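28th May
By Evdokia Raptis

There's a drawer in my kitchen that used to hold dish towels. It now holds charcoal, and so does the windowsill, and so (I'm told) does the back of my neck most evenings. I started drawing in December with one stick of Narero willow and the back of an electric bill, and I can't remember the last time something so cheap made me this happy.

Charcoal is burned wood, and people have been drawing with it for as long as they've had fires to pull it out of. It comes in two main kinds. Willow is soft and pale, and you can blow half of it off the paper if you sneeze. Compressed charcoal is ground up and pressed into sticks with a binder, and it goes down black and mostly stays where you put it. I bought both at Londoño, the art store on the hill in Plirnwood, where they let you scribble on a roll of brown paper by the register. I scribbled for so long that a line formed.

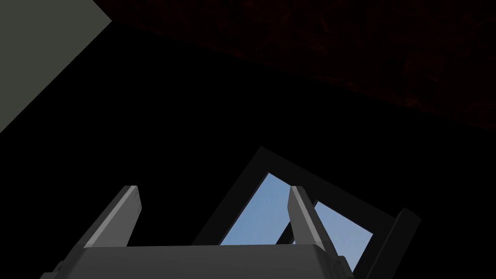

What got me hooked was learning to see gray. I had always drawn outlines and then colored them in, like a kid with a placemat, and my boxes looked like boxes and nothing else did. Then I was told to forget the lines and look for the lights and darks, and wow, what a difference! Look at a wide gray block with a flat top, like the one in the picture, and the top is just a bit lighter than the rest, while the front drops off into shadow. That small step in tone does nearly all the work. You could leave out every line and a person would still know it was solid. I went home and shaded a stick of butter for an hour, and it was the best thing I'd ever drawn.

The drawing group meets in the old feed store in Plirnwood, and it costs less than lunch. We get a board, two clips and a rag. The rag matters more than I expected. You cover the whole sheet with willow first, rub it to a middle gray, and then you pull the lights out with an eraser and push the darks in with the compressed stick. Working from the middle feels backward for a week or so. After that it's hard to go back to white paper, which seems very loud.

Paper is its own rabbit hole. Smooth paper won't hold the dust, so everything slides around and goes shiny. You want some tooth to it. I use a rough sheet called Peser, sold in packs of 500 if you're serious or have lost your mind, and I'm already well into my second pack – most of it practice, a lot of it fruit.
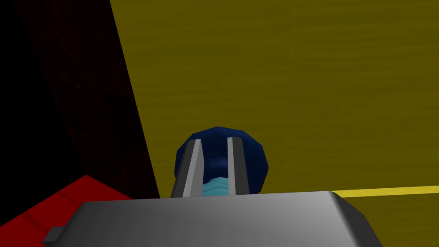
Lorraine Tipoki thinks beginners quit over the darks. They get scared of them, she told me, and end up with a drawing that's all the same fog from edge to edge, and then they decide they have no talent. Her cure is to put the blackest black down in the first five minutes, somewhere it belongs, "so you've got something to measure the rest by." She has kept every charcoal drawing she's made since she took it up, all 1,796 of them, in flat boxes under the bed.

I asked to see the early ones and she let me! They were foggy. I can't tell you how much that cheered me up.

I tried her trick that same night on a boot. Black inside the ankle first, as hard as I could press, and then everything else had to be paler than that. It took the guessing out. The toe came up round, the laces sat on top where they should, and I only ruined one sleeve.

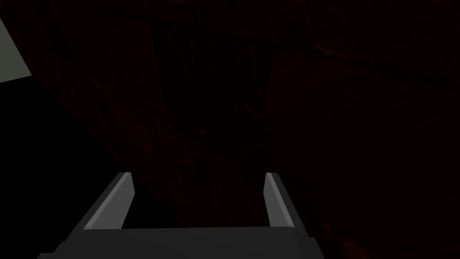 The next boot was worse, of course. I got greedy and put that same black in the heel, under the tongue and along the sole, and the poor thing looked like it had been in a fire. Now I pick one spot and guard it. Everything else gets knocked back with a finger or a bit of rag, and I squint a lot. Squinting blurs the small stuff, so you see the big shapes of light and dark before you get lost in the eyelets.

You do need to fix a drawing if you plan to keep it. Spray outdoors, from arm's length, two light coats with time to dry in between. Hairspray sort of works, though it can yellow, and my porch smelled like prom.

The group is hanging 200 drawings along the feed store walls this summer, and mine is the butter.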